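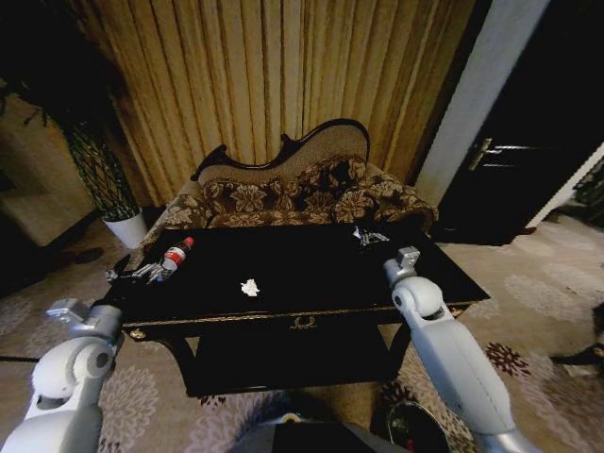
Who won the women's hammer throw at the Tevau Games?

Zuweira Nyarko of the Quartey Track Club took the gold, with her fourth-round throw beating a field of 10.

Nyarko, who grew up tossing sacks of onions onto her uncle's truck, had never made a final at this level before. She fouled her first 2 throws and needed a clean one just to stay in the contest. She got it, and then she got the big one — and 3,002 fans at Kasident Stadium were on their feet before it landed!

"I heard my brother yelling before I'd even turned around," Nyarko said. "I knew from the way it left my hands."

That brother, Senyo Nyarko, threw the discus for Quartey and finished fifth in his own final that same evening.

Shigeru Koyama has coached both of them for 4 years, mostly on a bumpy field behind the bus depot. "Her feet are so much faster now," Koyama said. "We spent all winter on the third turn, and she hated every minute of it."

Yufang Deng took silver and Dede Asante won bronze, her first medal since moving over from shot put.

Quartey will welcome the team home with an open practice in May, starting at 4 p.m. at the Tastlow Road field. Kids are welcome to come and try a throw with the lighter training hammers.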